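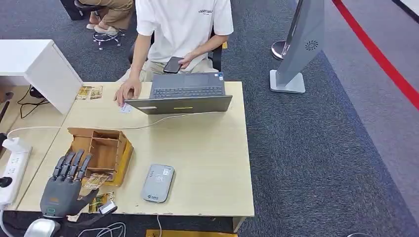
Measuring specific gravity by the hydrostatic method

Specific gravity (SG) separates many look-alike stones without damage. You need a balance reading to 0.01 ct, a beaker of distilled water and a fine wire cradle.

Step 1. Clean the stone and weigh it dry. Record this as A.

Step 2. Hang the cradle in the water, tare the balance, then weigh the stone submerged. Record this as B. Brush off any bubbles – they lower the reading.

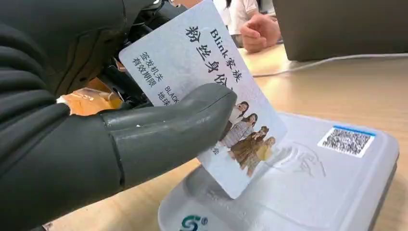
Can a mounted stone be tested this way?
The metal adds its own mass and volume, so the stone must be removed from its setting first.

Step 3. Divide A by (A – B). A garnet weighing 3.80 ct in air and 2.80 ct in water has an SG of 3.80.

Step 4. Repeat the test 3 times and average the results. Stones under one carat give larger errors.

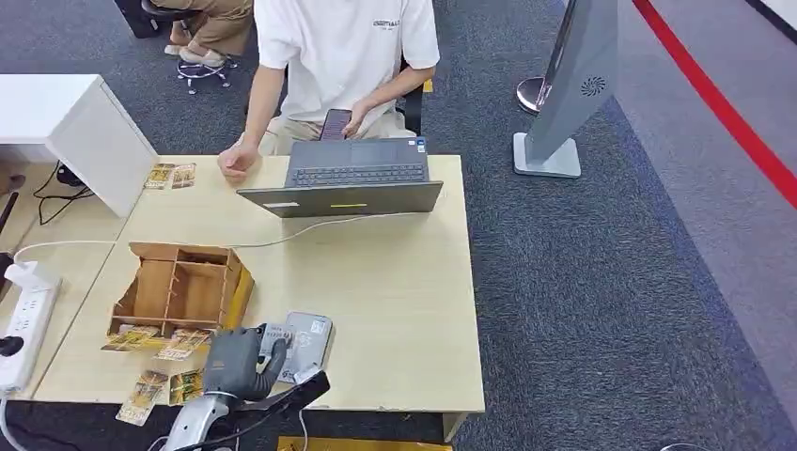
Porous stones

Do not immerse turquoise or opal. Colour may change permanently.

Veronika Juhász, 9 Jul 2019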